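Preparing a Shared Workshop for Annual Electrical Testing and Tagging

Organisations that lease workshop space at the Visser centre are required to present all portable electrical equipment for inspection once every 12 months. Testing normally takes place in November. The following procedure applies to all tenants, including those who share a bay with another organisation.

Step 1: Compile the equipment register

List every item that is connected to the supply by a plug and flexible cord. Extension leads, power boards, battery chargers and detachable computer leads are to be entered as separate items. Record the make, serial number and usual storage location of each. Tenants with more than 53 items should request the spreadsheet template from the centre office before they begin.

Step 2: Carry out a visual check

Switch off and unplug each item. Examine the full length of the cord for cuts, fraying, exposed conductors and repairs made with tape. Check that the plug pins are straight and that the outer sheath is held firmly where it enters the plug. Any item that fails the visual check must be withdrawn from service and labelled "Do not use" without waiting for the tester to arrive.
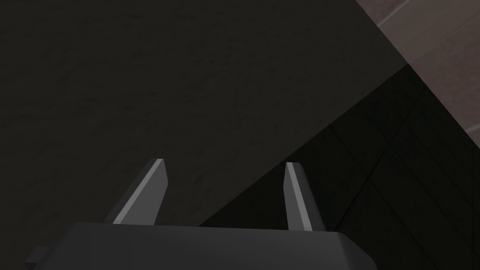 By the Facilities Team, Visser Centre
Filed under: Tenant Guides, Electrical Safety

Step 3: Arrange access

Equipment should be placed on a clear bench with its cord uncoiled. Items that cannot be moved may remain in position, provided that the plug can be reached without a ladder. Locked cupboards are to be opened by 7.30 am on the day of testing. Bays that cannot be entered will be rescheduled, and a return visit fee of $91 applies.

Step 4: Shut down sensitive equipment

Computers and controllers must be shut down correctly before the tester disconnects them. Tenants in the Ulik wing should note that the two circuits serving the north wall will be isolated for almost the whole morning. Refrigerators on these circuits should be emptied or moved beforehand.

Step 5: Review the results

Each item that passes will receive a durable tag showing the test date and the date of the next inspection. Tags must not be removed or covered. Failed items may be repaired by a licensed electrician and presented again, or disposed of through the e-waste cage beside the loading dock. Cut the cord from any item placed in the cage.

Update the register with the results and email a copy to the centre office within 14 days. Registers are retained for seven years. Equipment purchased after the inspection should be added to the register and given a visual check before first use.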